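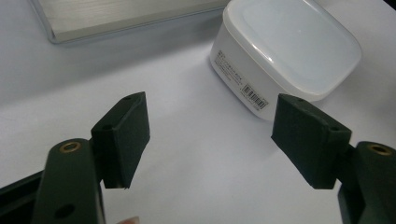

Participants wanted: hand-held gripper comparison study, Dravcombe

Ikina is looking for 26 people to take part in a comparison of hand-held grippers at our Dravcombe workshop. You will pick up, move and put down ordinary household and office items using several versions of the same tool, and tell us which ones you found easy or tiring to use. You do not need any experience with robots.

Sessions run on weekdays and some Saturday mornings. Each participant comes once, for a single visit of nearly 300 minutes including lunch and breaks. Payment is a fixed sum of £15 per hour, counted from the time you sign in, and lunch is provided.

What the study is for

We make the fingers and pads that go on the end of small robot arms. The same fingers can be fitted to a handle and worked by a person. A camera on the handle records what the fingers do, and the recordings are later used to set up the controller for the arm. The work goes better when the tool is comfortable, and at the moment we have more opinions in the office than measurements.

Three things are being compared:

Pads. There are two pad materials, one softer than the other, and two pad lengths. All of them are fitted to the same finger body, so a change of pads takes a couple of minutes and you stay at the same table.

Handles. One is squeezed with the whole hand. The other is worked with the thumb and two fingers. People with small hands have told us the first is hard going after an hour, and we would like to know how many agree.

Camera position. The camera is either directly over the fingers or set further back. You will not be looking through it. What changes for you is the balance of the tool and how much of the table it hides.

The study is led by Sushil Bajpai, who will be present for all sessions.

What you will be asked to do

After a short introduction you will practise with each handle until you are happy with it. There are 19 tasks. Most are short: moving a lidded box from one side of the table to the other, turning a packet round, taking a cup off a stack, laying a thin flat item on a tray. Two are harder and involve folding cloth. Some people cannot finish these and we record that as a result like any other. You will not be hurried or marked.

Between blocks you fill in a one-page form about comfort, grip and how well you could see what you were doing. At the end there is a short spoken interview, which is recorded as sound only.

You may stop at any time. If you stop because of discomfort you will still be paid for the full visit.

Who can take part

You must be 18 or over and able to attend in person. You should be able to sit or stand at a table for up to an hour at a time (both heights are available) and to follow spoken and written instructions in English. Glasses and contact lenses are fine.

We would particularly like to hear from left-handed people. Our last study, in March, had very few, and the results for the thumb-operated handle could not be used for that group. We are also short of participants over 60.

Please do not apply if you have had surgery or an injury to either hand or wrist in the past six months, or if you have a condition that is made worse by repeated gripping. If you are unsure, write and ask before filling in the form.

Current employees of Ikina and of Khurana, who supply the pad material, cannot take part. Former employees can, but please tell us when you left.

Weight and handling

The heavier of the two tools is a little under a bag of sugar. A rest is provided on the table and you may put the tool down between tasks. The fingers close only as hard as you squeeze, and there is no motor in either handle. No robot arm will be running in the room during sessions.

Recordings and personal data

The camera on the tool points at the fingers and the table. Your hands and sleeves may appear in the recordings. Your face should not, and any section where it does will be deleted. Please take off rings and watches if you would prefer them not to be recorded. A locker is provided.

Recordings are stored under a participant number. Your name and contact details are kept separately for payment and are deleted after the accounts for the year are closed. The task recordings, without names, will be shared with our project partner Lirance, who are working on the controller. You may ask for yours to be withdrawn up to four weeks after your visit. After that they will have been combined with the others and cannot be picked out.

Getting here

The workshop is on the ground floor with level access from the car park. Parking is free but limited, so please tell us if you intend to drive. The bus stops at the end of the road. Travel within the county is refunded on production of a ticket or a note of mileage. We cannot refund taxis unless agreed beforehand.

How to apply

Ask for the participant form by email or at the workshop reception. It has a space for your usual hand, the width of your palm (instructions for measuring are on the back) and the days you can manage. Return it to Sushil Bajpai, Gripper Comparison Study, Ikina, Dravcombe.

Closing date for forms: Sunday, July 23, 2023. We will reply to everyone within a week of that date. If all places are filled, you may ask to go on the reserve list, which is used when someone cancels. Reserves are normally given two days' notice.

If you need an adjustment to take part, such as a different chair, longer breaks or someone to come with you, please write it in the last box on the form.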